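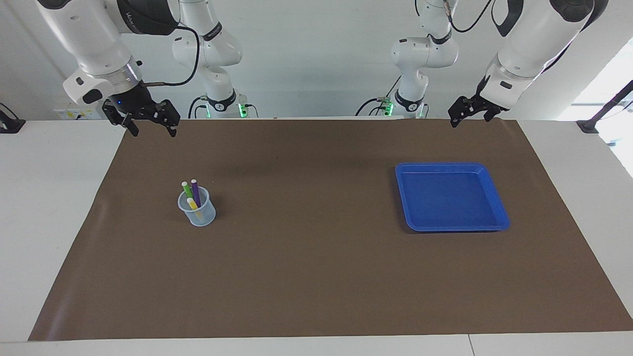 Open Day at the Trerska Farmhouse

Home News Projects Visits Archive Contact

1 Mar 2021

The group went out to Trerska in February for the open day run by Trindent, the firm recording the old farmhouse before repairs begin. Visitors were taken through in parties of 8, and our turn came just after lunch.

The tour started in the yard, where the join between the two main parts of the house is easiest to see. The east end is rubble stone with large corner blocks. The west end is built of smaller, squarer stone and stands a little proud of the older wall. Our guide dated the east end to the late 17th century on the strength of its fireplace and window openings. The west end does not appear on the estate plan and was probably added in the 1840s.

Inside, the kitchen floor had been lifted along one wall. An earlier cobbled surface lay underneath, with a stone drain running toward the yard. The drain passes below the cross wall, so it must be older than the wall or have been built with it. The recorders have not settled which, and there was some polite disagreement in our party.

Upstairs we saw 3 roof trusses. Two have carpenter's marks cut on the east face. The third is sawn softwood and looks like a replacement, perhaps from when the thatch came off and slate went on. The stairs are steep and the upper floor is boarded only down the middle — anyone planning a visit should wear flat shoes.

We finished in the Lamrani barn across the lane, where the survey drawings were pinned up. The plans are at a good scale and show every blocked opening, including a doorway behind the dairy shelves that we had walked straight past. The full record runs to 128 pages, and a copy will go to the county archive once the timber dating is back.

The barn was cold, and parking is limited to the verge on the north side of the lane. A second open day is planned once the scaffolding is up.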